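Colour Fading of Polypropylene Tableware under Repeated Washing
Project report, Materials in Everyday Use
Oranuch Jitpraphai and Golshifteh Hassanpour

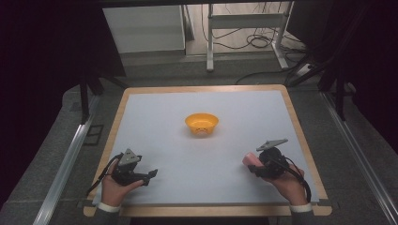

1. Background

Coloured plastic tableware is used in school canteens and nurseries because it is light and does not shatter. Its main weakness is appearance. Canteen staff at Plostbridge told us that bowls are usually withdrawn when they look old, well before they crack or leak. Orange and yellow items were said to be the worst. We wanted to find out whether this could be measured and which part of the washing cycle was responsible.

Polypropylene itself is resistant to most kitchen detergents. The colour comes from pigment mixed into the melt before moulding, and it can change in appearance for two separate reasons. The pigment may be attacked chemically, or the surface may become rough and scatter more light, which makes a colour look paler even when the pigment is intact. Published work on outdoor furniture deals mostly with sunlight. We found much less on hot alkaline washing, and nothing that separated the two effects for thin moulded items.

2. Materials

Flat test plaques were moulded by Tustent from a single batch of natural polypropylene. Two pigments were used: an organic orange and an inorganic yellow. The plaques were rinsed in distilled water and left overnight before the first measurement. Plaques with visible flow lines near the gate were rejected, as these gave uneven readings.

The detergent was the powder already used in the Plostbridge canteen. A second set of plaques was washed in hot water with no detergent. A third set was kept in a closed drawer as a control.

3. Method

Washing was carried out in a Shimada laboratory bath with a paddle stirrer. Each cycle consisted of a wash stage, a cold rinse and a drying stage in moving air. The plan called for 2000 cycles. The stirrer bearing failed after 782 cycles and a replacement could not be obtained before the end of the project, so all results below refer to the shorter run. Work on the rig began in February, later than intended, and this left no margin for repairs.

Colour was measured with a reflectance meter on loan from Ternero. Readings were taken at the centre and at each corner of a plaque and averaged. Gloss was measured at the centre only. The meter was zeroed against a white tile before every session. Readings before cycle 271 were taken with the plaques lying directly on the bench. After that point we used a black backing card, having noticed that light passing through the yellow plaques was being returned by the bench surface. The earlier yellow readings are therefore slightly high and have been left out of the comparison.

To separate roughening from loss of pigment, one half of each finished plaque was wiped with a thin film of clear mineral oil and measured again. The oil fills small surface pits and reduces scattering. Any colour difference that remains can be put down to the pigment.

4. Results

The orange plaques washed with detergent became visibly paler. Gloss fell early in the run and then levelled off, while the colour went on changing slowly until the bath stopped. Oiling restored most of the original colour, though a small difference remained.

The yellow plaques lost gloss in much the same way but recovered fully when oiled. Plaques washed in water alone showed a slight loss of gloss and no change in colour that we could distinguish from meter drift. The control set did not change.

5. Discussion

Most of the fading was a surface effect. The undissolved powder in the detergent probably acts as a mild abrasive during the first minutes of each wash, before it has gone fully into solution. This would explain why water alone did so little. We did not test a liquid detergent and cannot confirm it.

The remaining change in the orange plaques suggests some chemical attack on the organic pigment close to the surface. A cross-section under the microscope might show the depth of the affected layer, but our attempts at cutting one smeared the edge.

Flat plaques are a poor match for a curved bowl in one respect. Water and powder collect inside a bowl, and cutlery scratches it in use. Neither was reproduced here.

6. Further work

The run should be repeated to its full length with a sealed bearing and the backing card used from the start. Powder dissolved in advance should be compared with powder added dry. If the abrasive explanation is correct, the first of these should cause clearly less loss of gloss.

Submitted July 25, 2019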